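[公用桌列表] Re: Re: 长桌“分区”办法征求意见
发件人：万爱国
日期：2023年6月25日
回复：杜宝山，抄送列表

宝山，各位，

办法我看了两遍，第二遍是拿着它站在长桌边上看的。
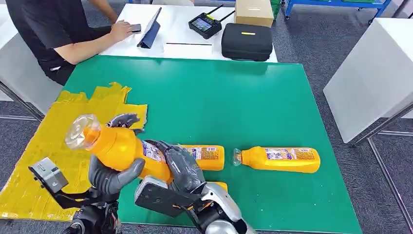

先表个态：桌子要收拾，这一条我不反对。我反对的是把收拾桌子写成一套制度，还没试过就要大家签名。下面按你原信的顺序，一段一段说。原信我引得比较全，免得后加进来的人还要去翻归档。

> 各位好：
> 上周Gwenllian提出长桌太乱，我和她商量了一下，参考Stenemeo那本收纳手册，
> 拟了一个分区办法。大意是把桌面分成“白区”和“绿区”。白区就是露出来的
> 白桌面，放私人物品和工具；绿区就是绿垫子上面，只放正在处理的东西。
> 两区之间不得混放。

分区这个思路本身没毛病，凡是铺了垫子的桌子，人自然就会这么用。垫子上摆活儿，垫子外面摆手机、平板、笔。我想问的是，既然大家已经这么用了，写成条文以后多出来的是什么？我能想到的只有一样，就是有人可以指着别人说“你越区了”。

而且“正在处理的东西”怎么算？我拿一个瓶子在手里看标签，看完放下，去接了个电话，回来它还算不算正在处理？Stenemeo那本手册我借来翻过，里面的例子全是一个人、一张桌、一件活儿，做完收走。我们这张桌子从来不是这样。一个人坐在桌那头看手机，另一个人在这头理瓶子，谁也没碍着谁，可按你这个办法，两个人的东西各归哪个区，得开个会。

另外，“白区”的宽窄完全取决于垫子怎么铺。垫子往上推一把，白区就剩一条边。你在办法里没有写垫子的位置，那整个分区就是浮着的。要么在桌上贴线，要么承认这个区是个大概意思。我倾向于后一种。贴线我也试过，在我自己家，胶印到现在还在。

> 一、瓶罐一律横放，标签朝上，瓶盖统一朝左。理由：横放不会碰倒，标签朝上
> 便于辨认，朝向统一看着整齐，拿取也快。

这一条我最不信，所以多说几句。

“横放不会碰倒”当然对，已经倒了的东西是碰不倒的。但是会滚。圆瓶子横在平垫子上，靠的是垫子那点摩擦，袖子一带就走。竖着的瓶子被碰倒，人会听见，会去扶；横着的瓶子滚走，常常是滚到桌边才有人发现。两种麻烦，你只算了一种。

“标签朝上”，听着很合理，实际做起来要看瓶子。我们常用的这种橙黄色塑料瓶，标签是绕着瓶身中间贴的，一圈下来有说明文字，有条码那一块，字又小。朝上的究竟该是哪一面？写名称的那面，还是有条码的那面？如果是为了人辨认，那是名称；如果是为了登记，那是条码。你信里只写了“标签”两个字。宝山你别嫌我抠字眼，条文就是给人抠的，不想给人抠就别写成条文。

还有一点，瓶子横放以后，标签能看见多少，取决于你坐在哪边。坐在长边看是正的，坐在对面看就是倒的，坐在短边看就得歪脖子。竖放的时候至少大家看到的都是正的字，转一下瓶子就行。所以“便于辨认”只是便于其中一边的人辨认。

“瓶盖统一朝左”也是同一个毛病，谁的左？这张桌子是两边坐人的。你的左是Rimantas的右。我估计第一个礼拜大家会老老实实摆，第二个礼拜摆成头对头脚对脚，第三个礼拜就没人管了，条文还贴在墙上。

拿取快不快，我倒是真的试了一下。我把同样的几个瓶子横着摆一遍，竖着摆一遍，让Eustaquio来拿，他不知道我在试什么。横放的时候他是先把瓶子捏起来，斜着，转过来看字，再放下；竖放的时候他低头看一眼，拿走。我没有掐表，一次也说明不了多少，但就我看到的，横放并没有快。你们如果有反过来的结果，请写出来，我愿意改口。

> 二、黄色衬纸用完即弃，不得留在垫子上。目前边角撕得参差不齐，影响观感，
> 也容易夹带小零件。

“影响观感”我同意，确实不好看。那种边上撕得毛毛糙糙的黄东西摊在垫子左边，谁看了都想顺手团了。

可是“用完即弃”我要打个问号。一层还能垫东西的材料，因为边不齐就扔，扔了再扯一张新的，新的边还是不齐，因为根本没有人用剪刀。你要治的毛病在“撕”上，不在“留”上。旁边放一把剪刀，绳子拴在桌腿上，比这一条管用。我已经在杂物抽屉里找到一把，刀口还行，拴不拴等大家意见。

夹带小零件，这个担心有道理，我自己就丢过一个垫圈。但垫圈最后是在椅子轮子里找到的，跟黄衬纸没有关系。如果别人真的在里面抖出过东西，请讲。没有的话，我建议把这半句拿掉，不要拿没发生过的事当理由。

> 三、随身物品（手机、平板、笔等）不得超过每人一件。平板请合上平放，不要立着，
> 立着占视线。

每人一件！我一支笔就用完名额了。

这条我看是没有人会遵守的，包括起草的两位。宝山你自己开会的时候，平板、手机、本子、笔、眼镜盒，我都懒得数。规定自己做不到的事，别的条文也跟着不值钱。

平板立着占视线，看情况。带折叠壳的平板，立起来的时候底下占的地方其实比平放小，屏幕也不反光。背面是冲着对面的人，这个我承认，坐对面的人等于面对一块深蓝色的板子。可是对面的人真正要看的是垫子上的东西，视线是往下走的，那块板子在垫子外面，挡得着什么？如果有人确实觉得被挡，当面说一句“挪一挪”，两秒钟的事。

笔我另外有个意见。长桌上的细黑笔老是横在桌沿那儿，下一次胳膊一扫就到地上去了。你们管平板不管笔，我觉得轻重放反了。地上的笔踩着是会滑倒人的，我前年就差一点。要写就写这一条：笔不放桌沿。七个字不到，好记。

> 四、带天线的遥控器和它的收纳盒须成对存放，用完装盒，盒盖朝上，黄色小标签
> 朝外。不得裸放。

成对存放，可以。用完装盒，也可以。问题还是“用完”。屏幕亮着就是没用完，这个我们没有分歧吧？那么亮着屏、放在桌上、盒子在它右手边，这叫裸放还是叫正在用？照你的字面是裸放，照常理是正在用。

我还想提醒一件事，两根天线是翘着的，装盒之前要先放倒。如果因为有了这条规定，大家急急忙忙往盒子里塞，天线别断了算谁的？现在这样放在外面，起码是伸展的。硬壳带拉链的盒子，拉链到拐角那里本来就紧，里面顶着东西硬拉，坏的不是拉链就是里面的东西。我建议改成“离开前装盒，天线先放倒”，别的字都删。

至于黄标签朝外，朝哪个外？标签在盒子顶上，盒子放平了它就是冲天花板的。要它朝外，得把盒子竖起来，那又跟“盒盖朝上”打架了。写这条的时候，两位是看着盒子写的吗？我不是挖苦，我是真的想知道。

> 五、纸箱一律不得上桌。需要的物品请取出后将纸箱放回Xie柜。

我单独支持这条的前半句，纸箱底下带灰，放在白桌面上一拖一道印子。后半句请再想想。Xie柜的隔层净高是17厘米，我量过。稍微大一点的纸箱是放不进去的，只能斜着塞，塞进去柜门就关不上，关不上就有人拿胶带粘，粘了撕，柜门的漆就是这么掉的。

所以实际会发生的是：纸箱不上桌，也不进柜，放在地上，放在过道里。那我情愿它靠在桌子最里边，白标签冲着人，至少知道里面是谁的什么东西。等有了能装纸箱的架子再禁也不迟。

> 六、现有绿垫子偏旧，建议换成Dreltex的分格垫，一张268元，由列表成员分摊，
> 每人20元，多出部分留作清洁用品。Worka的桌面收纳架也可以一并考虑，
> 报价我随后发。

终于说到钱了。这一段我看得最仔细。

第一，“偏旧”不是换的理由。垫子的作用是不滑、不伤桌面、颜色上能把东西衬出来。橙黄色的瓶子放在绿垫子上，老远就能看见，这个功能没有旧。谁能说出现在这张垫子哪一处不好用，我马上掏20元。说不出来，光说看着旧，那我家里从锅到拖鞋全得换。

第二，分格垫我是见过的，朋友的店里有一张，格子是压出来的浅槽。放小螺丝很好，放圆瓶子，瓶子正好骑在槽的棱上，放不稳，要么所有瓶子都顺着槽放，要么就一头高一头低。跟你们第一条的“横放”倒是能配套，横着顺着槽，确实不滚。但这就成了为了横放去买垫子，为了垫子又必须横放。绕了一圈，起点在哪里？

第三，每人20元，交的人是哪些人？列表上挂着的地址和真正用桌子的人不是一回事。上次买台灯也是这么分摊的，我记得差的那点最后是宝山自己垫的，到现在没有人还他。我不愿意看他再垫一次。

第四，Worka的收纳架先不要谈了。桌子上东西多，再买一个东西摆在桌子上，我想不通。

> 请大家本月内回复，没有意见的视为同意。
> 杜宝山
> 附：Gwenllian Mostyn对第一条有补充，认为瓶与瓶之间应留出一掌宽。

“没有意见的视为同意”，这个我坚决不同意，所以你看我写了这么长。大部分人不回信是因为没看，没看怎么能算同意。六条里面有两条要改变大家每天拿东西的习惯，一条要出钱，起码要有人明确说一声好。

Gwenllian的一掌宽，我倒觉得是整封信里最实在的一句，虽然放在附注里。瓶子摆得太挤，伸手去拿中间那个，旁边的就跟着动，这个我有体会。手要从上面或者侧面下去，总得有地方给指头。一掌是谁的掌可以商量，她的手比我的小不少，但意思是对的。如果只留一句话写进办法，我投这句的票，横放竖放都适用。

Rimantas昨天跟我说，他觉得整件事的起因是有一回他找一个瓶子没找到，在大家面前发了脾气，Gwenllian听进去了。他自己的说法是那个瓶子后来在他包里。我经他同意写在这儿。我不是说桌子不乱，我是说因为一次找不到东西就立六条规矩，比例不太对。旧归档第81号信里讨论过几乎一样的事，那次定的是“谁用谁收”，有兴趣的可以找出来看，语气比我冲多了。

说说我愿意接受的版本，供你们改：

垫子上放手头的活儿，垫子外面放别的。瓶子之间留出伸手的空。瓶子横竖随意，横放的离桌沿远一点，准备离开时扶正或收走。黄衬纸用剪刀裁，破得不能用了再扔。笔不放桌沿。遥控器离开前装盒，天线先放倒。纸箱靠里放，标签朝人，别在桌上拖。

不换垫子，不买架子，不收钱。

我也知道你们会说，“随意”两个字一写，等于没有规定。也许吧。那就先按这个用到下个月，看看到底是哪样东西真的碍了事，记下来，记具体的：哪一样，放在哪儿，碍着谁做什么。到时候如果记下来的全是横放竖放的问题，我当着大家的面承认第一条有道理，瓶盖也跟着你们朝左，只要你们先说清楚是谁的左。

有个具体问题请Eustaquio回一下：你那次拿瓶子，是因为看不清标签才把它举起来的，还是习惯就那样？我站在你后面，看不出来。这个对第一条影响很大，别不好意思。

还有，Xie柜右边那扇门的合页松了，跟本议题无关，谁手边有十字改锥顺手拧一下。

万爱国

又：宝山，你引的Stenemeo那一段我没有在手册里找到原文，我借的可能是旧版。页码方便的话发我。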